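Visit report: Flonda demonstration site, Merncombe
2019-09-12

The Merncombe site belongs to Sandby, a contract cleaning and catering firm that looks after canteens and break rooms for office tenants. It has been trialing automated table clearing there since December, using a system supplied by Flonda. Our group came for the morning to see how the trial is run and to talk to the people whose shifts it affects. Musa Danladi, who manages the site, met us at the loading entrance and went straight to the training room on the second floor.

The work is divided in two. Upstairs, staff record table tasks by hand with gripper tools: picking up, moving aside, putting down, wiping. Downstairs, two fixed arms at the dish return repeat a small subset of those tasks on live crockery. The recordings are sent to Flonda overnight, and a revised version of the control software comes back when the supplier considers it ready. Danladi said the gap between versions has varied a good deal, and that the rota is no longer planned around it.

Recording is done on ordinary office furniture against a black curtain. The items are whatever a break room table collects: containers, bowls, paper, tissue. One person may steady an item while the gripper works close by, and many of the recordings involve light waste. Paper is treated as a separate category from crockery in the task list, with its own target for completed attempts.

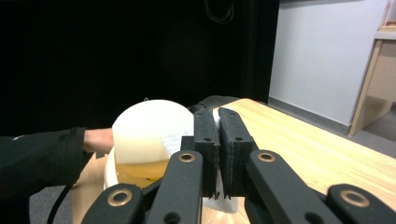 Thin, crumpled material is the hard case. A rigid bowl presents the same rim every time, and the grip can be planned from its outline. Paper changes shape as the fingers close, and the point of contact has to be chosen again on each attempt. Danladi's figures for the dish return reflect this. The last review covered 1,976 items, and almost all of the manual interventions concerned napkins, receipts and lids with labels still attached. Crockery ran with few stoppages.

The review had one practical result. Loose paper is now removed by a person before trays reach the arms, at a short bench added to the line in the spring. This put back a manual step that the original proposal had taken out. Danladi regards the bench as permanent until the supplier shows otherwise, and has budgeted for it on that basis.

Kaisu Kemppainen has worked at the dish return for six years and now spends two half-shifts a week in the training room. She described the change in physical terms. The old job was lifting and stacking, with wet hands for most of the day. The recording work is lighter on the back and harder on the wrist and thumb, as the tool is held away from the body and the trigger is pulled several hundred times a session. Sessions were cut to 20 minutes after the first month, with a change of task between them. She would like a lighter tool and a chair with arms.

She also raised the matter of pace. Recordings made quickly are rejected more often, so the staff have been asked to move slower than they would in the canteen. Some colleagues find this more tiring than the work it stands in for.

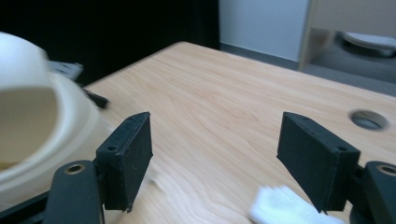
On pay, the position is less settled. Recording hours were first paid at the ordinary rate. A supplement was agreed this summer, after staff pointed out that the recordings have a value beyond the site. The supplement applies to hours in the training room only. Time at the paper bench is still classed as general duties, and Kemppainen expects that to come up again at the next pay round.

Headcount at the dish return has not changed. Two posts that fell vacant were filled, one of them with a technician's allowance for clearing faults and restarting the arms. Fault clearing was covered in a half-day course. Several people we spoke to thought the course too short, and there is a handwritten list of error codes taped inside the cabinet door downstairs which everyone uses in place of the manual.

The dish return handles 900 covers at a normal lunch. We watched from the corridor side for the first part of service. The arms worked at a steady rate, slower than the person at the neighboring position, and stopped twice. Both stops were cleared from the panel in under a minute. Noise was moderate – the dishwasher is far louder than the arms.

We had asked to see the rejected recordings and the criteria used to reject them. These are held by Flonda and are not shared with the site, and staff are told only the number rejected per session. Danladi has requested a reason code for each one. Garba, who run a similar trial at their own canteen, have made the same request and will pass on any reply.

The next visit is planned for December, when a new gripper is due at the dish return. Members who want a place should contact the group secretary and bring flat, closed shoes for the kitchen area.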